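3.2 Items left behind in the drum

Of the 2,949 unloading events logged in the Woltcombe households, 17 ended with a single item still in the machine. We were delighted by how alike these cases were! The leftover was nearly always small and lay low, against the front lip of the door gasket, where a person standing upright has to bend to look (Figure 4).

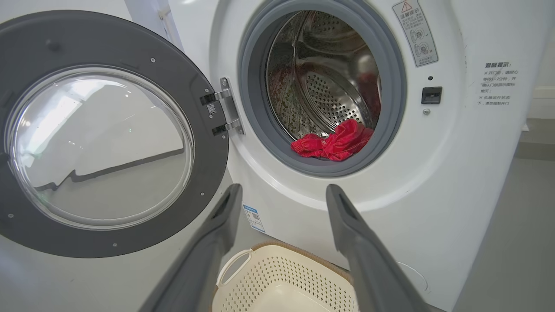 Figure 4. Front-loading washer with the door open and a red garment near the bottom of the drum. Photo: Elif Naz Tatlı / Woltcombe laundry study.

Color seems to help less than we had hoped. A red cloth throws a faint reddish reflection onto the steel around it, and we had expected bright items to be spotted every time, yet several of the 17 were red or orange. Posture matters more – people who crouched to unload left almost nothing. Arai's coding sheet (Miyuki Arai, Ueda set) also has a column for items touching the gasket, and it became our favorite. With a red and white striped garment, for instance, one corner can hang over the inner edge of the rubber and still be easy to miss from above.

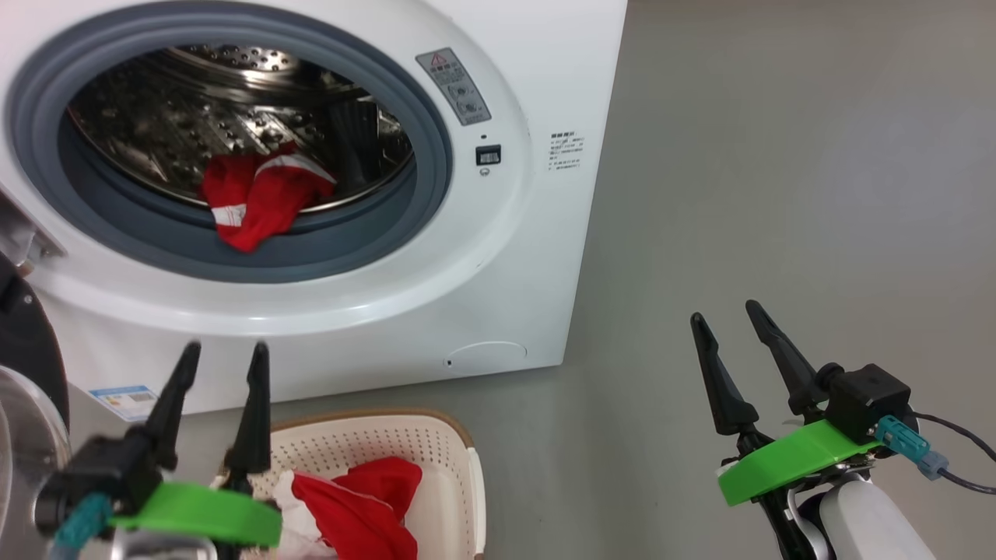

3.3 Sorting after unloading

The sorting data cover 1,536 events, all from the second round of visits.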